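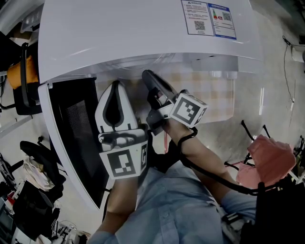

Hand-held grippers on, both arms out, under the curved white panel.

Wanted: people to teach our robots kitchen chores by hand

Hi! I'm Crisanto Tagle and I look after the teaching sessions at Brulport. We're looking for people to join us for the January round, and I'd love to hear from you if you're patient, fairly steady with your hands and don't mind doing the same small chore again and again while somebody fusses over the cables.

What the job is

You sit or stand at a table with a gripper in each hand and do an everyday job with them: open a door, put a plate in, take it out, turn a knob, close up again. The marker cubes near the base of each gripper let us work out where your hands were and how they were turned the whole time. We use those recordings to train the arms at our other site, in Starthorpe. You won't be writing any code and you won't be asked to fix anything (please don't, we have a person for that and he's touchy about his screwdrivers).

The first thing everyone says is that it feels like eating with oven mitts on. You lose the feel in your fingertips, you have two stiff pads where your thumb and fingers used to be, and a plate you've picked up a million times is suddenly a very slippery character. It gets better! Most people are comfortable by their second session, and a few get so good it's a bit annoying for the rest of us.

The January tasks

We're starting with the microwave set, which we call Rikum on the schedule, so that's the name you'll see on your booking. It covers doors, knobs and the turntable. After that comes Seixas, the folding set: dish towels, cloth napkins and a few tote bags. You can sign up for one or both. If you really hate folding laundry at home, I'd stick with Rikum.

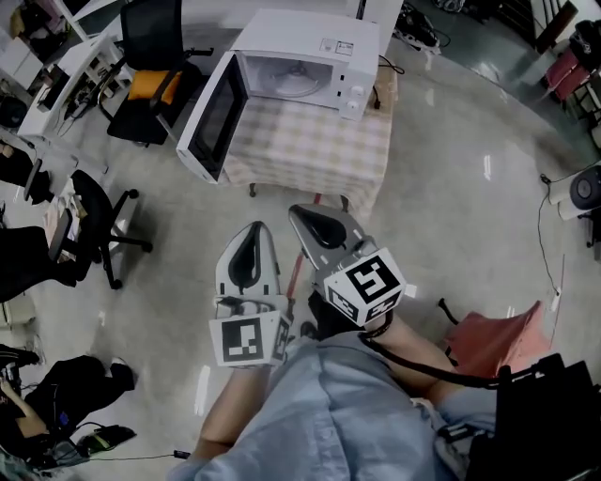
Both grippers up, microwave door open, turntable in place.

There's also a small amount of remote work for people who finish the Rikum set and want more. You'd sit at a desk in our building and steer one of the Starthorpe arms with a pair of hand controllers while watching it on a screen. It's slower than the hand-held work and there's a tiny delay you have to get used to, so we like people to do the grippers first. I was terrible at it for a week. I put a mug in a sink sideways more times than I want to admit.

How a session goes

A session is 2 hours long with a break in the middle. You'll wear a camera on your head, and we'll help you adjust it before you start. Then there's a short warm-up where nothing is kept, and then you're off. Somebody sits with you the whole time to reset the table, tell you what's next and stop the recording when you need to scratch your nose (everyone needs to scratch their nose).

We ask for a normal pace. Please don't slow down to be helpful – a very slow, very careful door opening is hard for us to use. And if you fumble, just carry on and finish the job. A dropped lid that gets picked up again is useful to us and we keep plenty of those. The only ones we throw out are the ones where a marker cube was hidden for too long, and your session partner will tell you if that's happening. It's usually an elbow or a sleeve.

The goal for the round is 3000 good recordings over both sets. That's for all of us together, not for you! There is no daily target and nobody gets paid by the piece. You're paid for the full session, warm-up and break included, even if the software has a bad day and we all end up drinking coffee.

Who we're looking for

You should be 18 or over and able to do 2 sessions a week through January. You need to be able to hold a light tool in each hand with your arms out in front of you for a few minutes at a time, with rests. Left-handed people, please write in, we never have enough of you. Same goes for people with small hands, people who are very tall, and people who just do things in a funny order. If everybody opens a microwave the way I do, the robot only learns my bad habits.

Glasses are fine under the head camera. Long hair should be tied back. Wear a shirt with sleeves you can push up, and leave bracelets and big watches at home, as the cable runs along your arm and likes to catch on them. Comfortable shoes too, because some of the Seixas tasks are done standing.

You don't need any background in robots. The best teacher we had last round came from a bakery, and the runner-up drove a school bus.

What gets recorded

The head camera sees your hands, your arms and whatever you happen to be looking at, and it records as long as the session is running. Your face isn't what we're after, but if you walk past something shiny it may turn up, and in that case we blur it. We don't keep sound. You'll get a consent form to read at home before your first day, and you can ask me to pull your recordings later if you change your mind. Take your time with the form, and do ask about anything in it that sounds odd.

Times

We run sessions on weekdays, in the morning, in the afternoon and one in the early evening that ends at 7. The evening spot goes fast, so tell me right away if it's the only one that works for you. There are 6 places open for Rikum at the moment. Seixas places will open once I know who's staying on.

How to apply

Write me a few lines through the contact form on the Brulport jobs page and put Rikum, Seixas or both at the top. Tell me which hand you write with, which days suit you and whether you've done anything fiddly with your hands before – knitting, fixing bikes, icing cakes, whatever it is. No résumé needed, though I'll read it if you send one. Applications are open until 11/4/18. I answer every message myself, so give me a few days.

If your note looks like a fit, I'll invite you to a try-out. It's short, it's paid, and you get to wrestle with the microwave for a bit and see if you like it. Some people don't, and that's completely fine. Bring a photo ID and a snack, and ring the lower bell when you get here, the upper one doesn't work.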